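Getachew Mamo started repairing chairs in his garage in Kandik because he couldn't find anyone who would fix his own. Five years later he runs Mosex, a small furniture repair shop, with his business partner, Loretta Nguyen-Tran.

"People bring in a table their parents bought and ask if it's worth saving," Mamo said. "I tell them what it costs and they decide."

Most jobs are glue work. A joint dries out, the leg starts to wobble, and someone puts a screw in it. Mamo spends a lot of his week taking those screws out.

Nguyen-Tran handles finishes and the books. She worked at a bank before this and says the pay was better. "I like going home knowing what I did all day," she said.

The shop charges a flat $33 to look a piece over, and the fee comes off the bill if the customer goes ahead. Last year the two of them turned away upholstery work, which neither of them enjoys.

Storage and work space

Rent is the largest expense. They have looked at a bigger unit across town, but the owner wants $1,000 more a month.

"We'd rather have less room and sleep at night," Nguyen-Tran said. 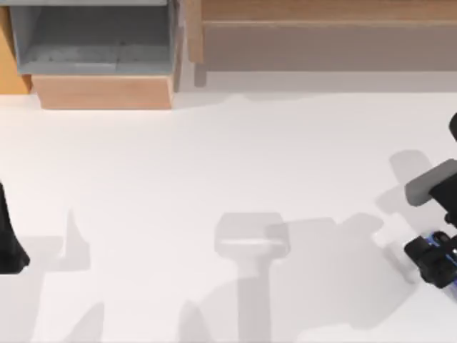 Saturday classes

Mamo teaches a beginner class on Saturday mornings. Students bring one chair and their own clamps. The next open spot is in February.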